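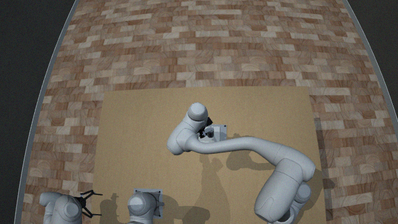

Search this site

Course: Cell Safety and Good Practice
Handout 4 – Two arms over one work area
Prepared for the Hiltora laboratory module, revised 2021-10-26

Please read this before the practical work. The exercises are done first in simulation and then in the Peston cell. The rules are the same in both places. A student who gets used to careless motion in simulation will bring the same habit to the real arm.

1. Shared space

When two arms can reach the same mat, the common area must have one owner at a time. In our programs this is a simple flag called ZONE. An arm asks for the flag, waits until it is given, enters, does its work, leaves and gives the flag back. The flag is given back only after the whole arm is outside the zone, including the elbow. Many students check only the gripper, and this is the most frequent error in the reports.

2. Approach to the part

Come down on the part from above, with the gripper vertical. Stop 20 mm over the part before the last movement. For a thin flat plate, check the height of the mat again, as a small error there will press the fingers into the surface.

The second arm stays in its waiting position during this time. An open gripper also needs space – calculate the clearance with the fingers fully open.

3. Speed

Test runs are made at reduced speed. In the Peston cell the limit for this course is 106 mm/s, measured at the tool. Higher speed is allowed only after the instructor has signed the log sheet.

4. Before you submit

Run the program 1000 times in simulation with the part position changed slightly each time. Write down every contact between the arms, also the light ones. Last June one group had 931 clean runs and reported only these. Such a report is not accepted, the other runs are the interesting part.

Log files go to the Edet folder, with the program version in the file name. Reading for next time: Notidia cell manual, the chapter on stop categories.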